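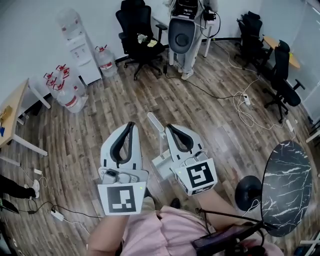 Third floor, before the furniture goes

We were promised a "light refresh" of the third floor at Holmgren. I have been through two of those and I keep my expectations low. The plan from Grovitz runs to 14 pages and mentions "flow" a great deal, while the matter of where people will plug things in gets one line. So here are my notes on what ought to stay and what can go. Sơn Vương is welcome to disagree, and probably will.

The floor

Dark wood planks. Grovitz would like carpet tiles, supplied by Floltex, at a price of 1,575 for the first room alone. I don't see what is wrong with the planks. A chair rolls on them and a mop cleans them.

The round side table

Black marble top with white veins. Very handsome, and I'd guess a swine to lift. Manee Hemmin wants it kept for visitors' coffee. My vote is to keep it too, though I doubt it will survive the move up the stairs without a chip.

The small round table at the back

Light wood, near the wall. It doesn't match the marble one and I can't say that bothers me. The plan calls it "surplus". The replacement is another small round table, for 412.

The black mesh chairs

The brochure for the new Zarevine chair claims it is 100 per cent adjustable, whatever that means. Mesh is fine. I would sooner keep these and spend the money on the windows.

The high-backed chair

Black, with a little bunch of white flowers and something in yellow paper on the seat. Not on the disposal list — yet.

The cables

White ones, in a tangle on the floor, and white power strips to go with them. We were told in January that floor boxes would sort this out. The new drawings show almost 14 desks and I still can't find a floor box on any of them.

Comments to me before the skip is booked, please.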